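About Us

Welcome to the Lerketach Gallery, and thank you for wanting to know a little more about us. We are a small public art gallery with a big front door and a rather steep flight of steps behind it (there is a lift as well, just past the coats, so please don't let the steps put you off). We look after 134 works of art, mostly paintings and prints, with a growing shelf of sketchbooks that we are very fond of and would love more people to see.

How we began

The gallery opened in what used to be the Kwofie seed warehouse, a long brick building that had stood shut for years with pigeons in the roof. A group of local painters had been showing their work in shop windows and in the back room of the library, and when the warehouse came up for rent they put their money together and took the ground floor for one summer. The summer went well, the lease was made longer, and bit by bit we spread upstairs. You can still find the old floor scales by the ticket desk, and children are very welcome to stand on them.

Our first real collection came to us as a gift from the Zerkolau family, who had bought pictures from artists in the town over two generations and hung them all the way up the stairs at home. There were 37 of them, some in lovely frames and some in no frame at all, and they are still the heart of what we do. Most are landscapes of the river and the fields beyond it, but there are portraits too, and one very large painting of a kitchen table that visitors ask after whenever it goes away for cleaning.

What you will find here

We have 4 rooms open all year round. Two of them hold pictures from our own collection, which we change every August so that nothing sits in the light for too long. The third is given over to visiting shows, and the fourth, the Elletti Room, belongs to artists at the start of their working lives. Each of them has the room for a season, along with a key and a small budget, and we try very hard to keep out of the way — though we do bring tea.

Sculpture came to us rather late. For a long time we felt we were a paintings sort of place, and the floors needed strengthening before we could even think about anything heavy. We are glad we made the change. Plain shapes and pale surfaces look very fine in the warehouse light, and people who tell us they don't much care for sculpture often stay in that part of the building longest of all.
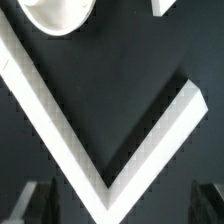

Learning and making

Our drawing class takes up to 20 people and meets in the upstairs studio, with paper and pencils provided. No one has to show their work at the end, although most do. School groups come in the mornings before we open to everyone else, and we are always happy to talk to teachers about what would suit their class.

Visiting and supporting us

Entry is free, and so is the cloakroom. We open at ten in the morning and close at five, and the café stops serving hot food at three. If you have enjoyed your visit and would like to help, there is a box by the door, or you can become a Friend of the gallery and come to our opening evenings. Please ask at the desk for a form.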